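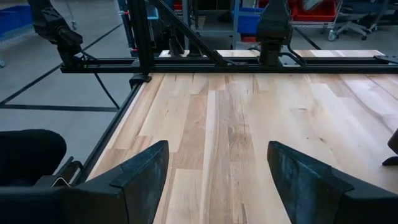 Slide 1: the big butcher-block top. Leave it up while people find seats.

Hi everybody! So this is my talk on living with a wood bench (pause, let the latecomers in). Look at those strips, cream next to honey next to caramel. I could stare at them all day, and I do, which is why the Paucar shelves still aren't finished.

Ask the room: who oils theirs? Who says they do? Tell the Meltitow coffee ring story here, keep it short, I've got 18 minutes.

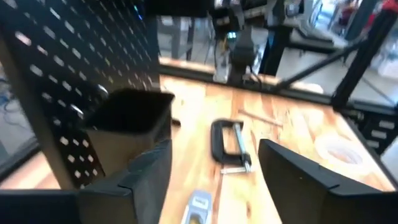
Ott Vītola
Bench instructor, Gustetora

Okay, tools out! C-clamp on its side, roll of tape over on the right, a thin pale stick you can hardly pick out from the grain. I lose sticks like that constantly. My fix is a strip of dark tape on one end.

Scuffs: I leave the small ones alone and sand once a year, in October. Pass the sample blocks around now, front row first, and get them back before questions.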